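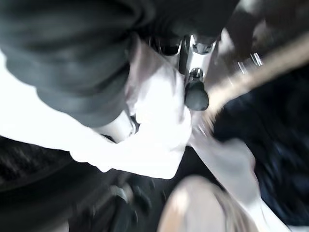
Residents bringing bedding and heavy covers to the Clustton textile collection said last year that the drop-off point closed too early for anyone coming straight from work, and the town has now moved closing time to 8 p.m.

The new hours start in March at the Pirkar Street hall. Padded covers, quilts, blankets, sheets and plain white cloth will all be accepted, along with cushions – as long as the filling is not coming out. Pillows will still be turned away.

The collection took in 3,457 pieces last year, up from 1,984 the year before. Nearly 300 of them were thick padded covers, which take up the most space on the sorting tables and have to be folded by hand before they can be stacked.

Thick and thin items should be bagged separately this time. Sheets that arrive wrapped up with heavier covers slow down the sorting, the town said, and light fabrics are easily missed inside a dark bundle. Bags should be tied but not taped.

Each household may bring up to 5 bags per visit. Larger loads can go to the Brendura depot, which is open on Sunday mornings and has parking at the rear entrance.

Items in good condition will go to the Higuchi thrift store. The rest will be cut up for cleaning rags and furniture stuffing.

Drop-off is free and no appointment is needed. Curtains with hooks or rods still attached will not be accepted at either site.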